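Skamdale opens its maintenance notes for Divia shelf arm

25 March 2018

Skamdale is putting its complete care routine for the Divia shelf arm online, free for anyone who keeps a similar machine going. The notes were written by the two people who look after Divia, Refilwe Engelbrecht and Lev Boiko, and they cover 26 jobs, from a wipe-down of the joints to a full gripper swap.
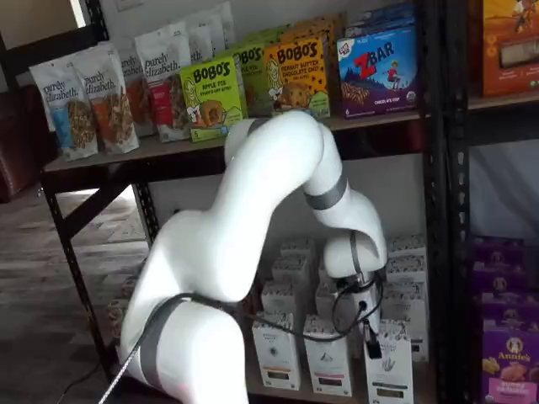

Cable care gets the longest chapter, and we're delighted with how it came out. Divia's black cable runs from the lower link to the gripper and hangs in a slack curve in front of the tea boxes, so Lev's notes go into real detail on how much slack to leave, where to clip it and what to feel for along the jacket. He checks it every 600 picks, arm parked, power off, and goes over it by hand from one end to the other.

"I had most of this on scraps of paper," said Boiko. "Refilwe made me write it up so somebody else could do the job, and I found two steps I'd been doing in the wrong order!"

Engelbrecht wrote the chapter on resetting the wrist after a fingertip change. It takes her 10 minutes with the arm cold, and she has added the torque log she keeps, all 1336 lines of it, warts and all.

The camera check is a newer addition. Cartons go on plain cardboard, some close together and some with a wide gap between, and lie on their sides so that the lettering runs sideways. If the view has gone soft, clean the lens first and only then touch the focus.
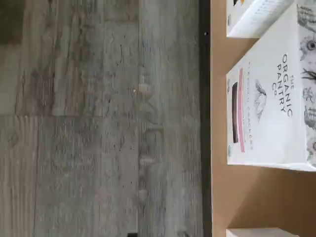 Getting the notes

The notes can be downloaded from the Skamdale site now. A Zulu translation by Marietjie Maluleke follows in April, and corrections are very welcome. Please send them to Tamsin Cosgrove at the Skamdale workshop desk.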